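Songs for a Small Choir

2018-11-25

I have been meaning to write about the song cycle for months now, and every time I sit down to do it I end up making soup or reorganizing my music shelves instead. But the concert is behind us, the folding chairs are back in their closet, and I have no excuses left.

For those of you who are new to this blog (hello, and welcome!), I sing alto in a community choir in Dodport. We are mostly teachers, nurses and retired people, and we meet in a church hall with a piano that holds its tuning until the first cold night of fall and then gives up. Back in August our director handed out a set of five new pieces called the Vuvum songs, written for a choir our size, and told us we would be singing them in November. I took my copy home, opened it at the kitchen table and felt a little sick.

I should explain that I grew up on hymns and show tunes. I can find my note in a chord if the chord is a friendly one. The second Vuvum song opens with the altos holding an A while the sopranos come in on the B flat right above it, and you are supposed to just stay there, rubbing up against each other, for four slow bars. The first time we tried it, half of my section slid up to join the sopranos and the other half stopped singing and laughed. I was one of the ones who laughed.

What helped me most was learning the words first, away from the notes. I typed them out and said them over while folding clothes and waiting for the kettle, until I knew where each sentence was heading. The poems are about a ferry crossing, and they are plain and rather lovely, and once I knew them by heart the odd harmonies started to feel like weather — something you could walk around in without minding too much.

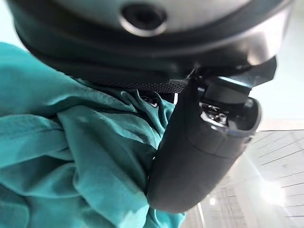

A bit of teal fabric and black mesh.

By October we could get through all five without stopping, and in the last weeks we moved our rehearsals over to Paquette Hall to get used to the echo. It is a bigger room than we deserve. There are 200 seats, and at the first rehearsal I looked out at every one of them and thought about my sister in the third row hearing me miss that A. Our whole choir is 25 singers on a good night, and in there we sounded like people calling to each other across a lake. It suited the ferry songs very well!

On the night itself we began with some Gradari part songs, old favorites that we could sing in our sleep, and then the Vuvum set came right before the break. I held my A. I would love to tell you that I held it beautifully, but I was gripping my folder so hard that my thumb was sore the next day. Still, the B flat came in above me and I stayed where I was, and for a moment the two notes buzzed together in a way I could feel in my teeth. A woman I had never met stopped me at the cookie table afterward to ask about that very spot.

We start on the spring music after New Year's. I have already peeked at it, and there is a page in seven-eight time that I plan to worry about later.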